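About Zastbridge

Zastbridge tests grippers, arms, cameras and controllers for people who have to choose between them. We are a small independent company based in Zalthorpe. We do not sell hardware and we take no commission from anyone who does. Customers send us a task and a shortlist, and we send back a report saying what each option did with it.

The company was started by Kalliopi Spahić and Matěj Danko, who had both worked on packing lines and were tired of buying grippers from a data sheet. The first rig was a bench in a rented unit in Jullham. We moved to Zalthorpe when the bench no longer fitted, and most of the early comparisons are now done in simulation before any parts are ordered.

What we do

Most of our work is side-by-side comparison. Two or more grippers are given the same objects, the same starting positions and the same controller, and we change one thing at a time. Household objects take up a good part of the week. They are awkward shapes, and a plain two-finger gripper that copes well with boxes can struggle with anything that bends, tapers or widens at one end. A telephone handset is one of our standard items — narrow through the handle, wide at the earpiece, and easy to grip in the wrong place.

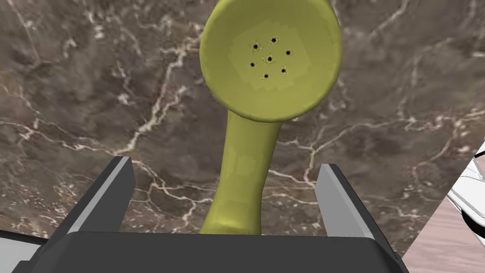

A standard comparison runs to 400 attempts for each gripper. We log every attempt, including the ones that fail before the fingers close, and customers get the full log as well as the summary. If a result depends on one lucky starting position we say so in the report.

We also compare controllers on the same arm. This is slower work and harder to explain to a customer, as the differences tend to be in how an arm approaches an object and how it recovers from a bad approach. Vlasta Papadopoulos runs this side and wrote most of the scoring sheet we use.

Cameras

Camera choice is often left until last, and we would like it to be looked at sooner. A view from close to the gripper is good for lining up the fingers but can leave a controller with very little to go on when it is pointing at a bare surface. A wider view helps with that and brings its own trouble when an arm gets in the way.
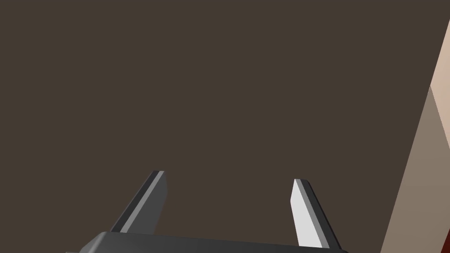
We score camera positions separately from grippers. For each position we note whether both fingertips are in view, how much of the target is hidden during the approach, and what the controller has left to work from if it loses the target altogether. Ilir Hodžić looks after this and will happily argue about mounting angles on the phone. Please ring in the afternoon if you can.

Two-arm work

In February we began offering two-arm comparisons. The Matić kitchen set was our first full job of this kind and is now the basis for most of the others. It uses a simulated kitchen, and lets us look at things a single arm on a bench cannot show: reach across a counter, one arm blocking the other's view, and what the idle arm should be doing in the meantime. Fitting a different gripper on each side is also possible, and we get asked for it more than we expected. 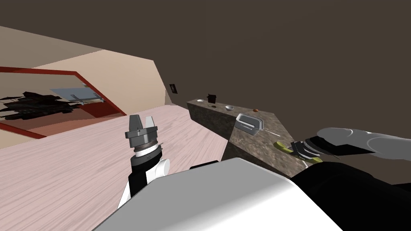
Kitchen set, with one gripper open and the other closed at the counter.

What a simulated result can tell you

We use simulation to narrow a list down. It is quick to repeat and we can put every object back exactly where it was. It is weaker on friction, soft materials and worn fingertips, so any gripper that reaches our final recommendation is also tried on a physical arm unless the customer asks us to stop earlier. Reports state clearly which results came from which kind of test.

Who we are

Kalliopi Spahić — director, customer projects
Matěj Danko — director, test rigs and simulation
Vlasta Papadopoulos — controllers and scoring
Ilir Hodžić — cameras
Mwanahawa Barasa — reports and scheduling

Working with us

Mwanahawa Barasa is the first point of contact for new work. Tell her what you need picked up, where it sits, and which products you are already considering. A short description is fine at this stage. We normally reply with a price and a start date within 3 working days, and a single-arm comparison takes 20 working days from the agreed start. Two-arm jobs are quoted individually.

Visits to the Zalthorpe unit are by appointment. Parking is at the rear.

Page last updated May 31, 2026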